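Week 7: Writing a usable procedure

Reading for this week: the Tralline packet, first half. Bring your marked-up copy to class.

A procedure is a set of steps that someone else has to follow without you in the room. Most of the drafts handed in last week were descriptions of a job. They told the reader what the job was like and left the order of work to be guessed.

Start with the title. It should name the task and the item: "Changing the filter on the Sorensen pump" is a title, "Filters" is a heading in a catalog. Under the title, list what the reader needs to have on hand before step one. Tools go first, then parts, then forms.

Each step gets one action and begins with the verb. If a step contains "and then," split it. Put a warning before the step it applies to. In the Brallport manual the warning about the shutoff valve comes after the step that opens it, and several of you copied that order.

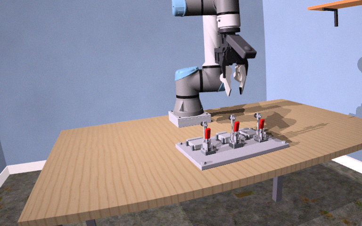
Use one name for each thing and keep it. If it is a "cover" in step 2, it can't be a "lid" later on. Readers assume a new word means a new part. The same goes for places: pick "left side" or "operator side" and say once which way the reader is facing.

Numbers need units every time. "Set to 800" means nothing on a panel with three dials.

Length is a common question. The Jullness procedure we looked at in class runs to 1,841 words, and a good part of it is background that belongs in a separate document. Cut history, reasons for purchase, and anything about who approved what.

Testing: trade drafts with a classmate who doesn't know the task. Watch them work through it and don't speak. Write down each place where they stop, go back, or ask something. Those are the places to revise.

Due next class: second draft, your test notes, and the first draft with my comments. Staple all of it together, newest on top.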